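### 3.2 Licensing outcomes by disclosure route

The sample covers 148 invention disclosures handled by the technology transfer offices at Brunden and Strobel. Each disclosure was assigned to one of 3 routes: direct filing, filing after external review, or return to the inventor. Disclosures with more than one owner were counted once, under the office that paid the first filing fee. Cases still open at the end of August were kept in the sample but marked as censored.

Time to license was measured in days from the date the signed disclosure form was received. We did not use the priority date, as the two offices differ in how long they hold a form before sending it to outside counsel. Option agreements were treated as licenses only if the option was later exercised.
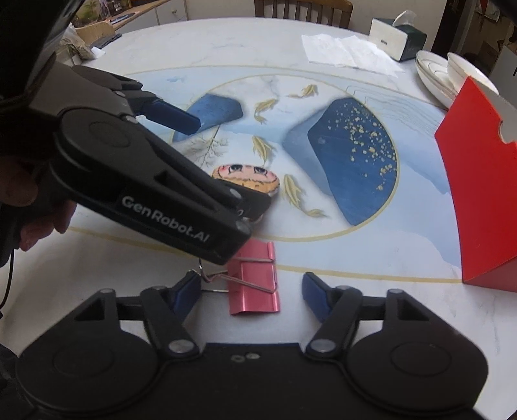 **Sendotov Institute - Research Group on Patents and Technology Transfer**

**Figure 1.** Round table with a printed design in blue, white and gold.

Direct filing gave the shortest median time to license at both offices. The gap between direct filing and filing after external review was larger at Strobel, where reviewers were given some 300 days to report and few used less. At Brunden the review period was fixed by contract with Zinda, the outside search firm, and varied little from case to case.

The effect of the route weakens once technical field is added to the model. Disclosures in measurement and optics were more likely to be filed directly and also more likely to find a licensee, so part of the raw difference reflects the mix of cases. Adding the number of inventors as a control left the route estimate almost unchanged - the sign and order of the coefficients stayed the same in all 4 specifications.

Returned disclosures need separate treatment. A returned form could be submitted again with new data, and both offices gave the second form a new case number. We linked these pairs by hand using title and inventor list. Pairs that could not be matched with confidence were left as separate cases, which may understate the true time to license for this route.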